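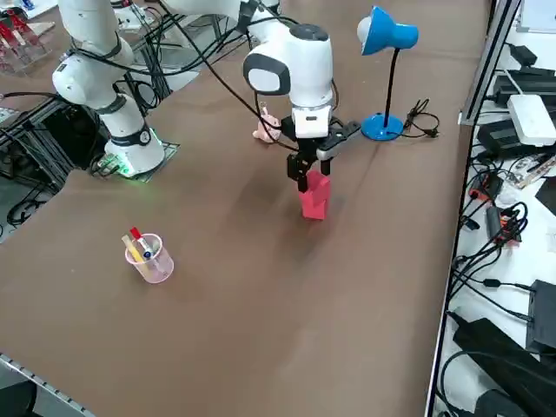

Glare from work surfaces was the most frequent complaint recorded in the first stage of this project, which examined lighting conditions in the shared study and workshop rooms of Truvesthorpe College. The purpose of the study was to determine whether the placement of desk lamps and ceiling fixtures affects how long students are able to read without discomfort. Surface finish was considered early in the work. A broad brown table with a matte, slightly mottled top, such as the one shown, takes only faint shadows and was used as the reference type when other tables were compared. Glossy white tops, which are common in the Fourie Reading Room, were placed at the other end of the scale.

Method

Fifty questionnaires were distributed to students in the Perstead and Fourie buildings during August, and 45 were returned complete. Respondents were asked to state where they usually sat, at what time of day they studied, and whether they had experienced eye strain, headache or difficulty in reading small print. Light levels were then measured at 20 seats with a handheld meter. Each seat was measured in the morning and again at 7 p.m., with the blinds in the position in which they had been left by the previous user.

Results

Thirteen of the 20 seats fell below the level recommended in the college building guide at the evening reading. Most of these were in the rear half of the Perstead study hall, where the ceiling fixtures run parallel to the shelves and the shelves block much of the light. Seats beside the windows met the recommended level in the morning but received the greatest number of complaints. Students at these seats reported reflections on glossy tops and on laptop screens.

The answers on headache were inconsistent and have been left out of the comparison. Several respondents marked more than one box, and the wording of the item will need to be revised before the questionnaire is used again.

Limitations

The meter was borrowed from the Sota Laboratory and was available for a short period only. Readings could not be repeated in winter, when evening study begins after dark. Seat preference was also not controlled, and students who are sensitive to glare may already avoid the window seats.

Recommendations

It is recommended that the rear fixtures in the Perstead study hall be turned to run across the aisles, and that any replacement tables be ordered with a matte finish. The full table of readings is held by the project supervisor, Teguh Lumbantobing, and may be consulted on request.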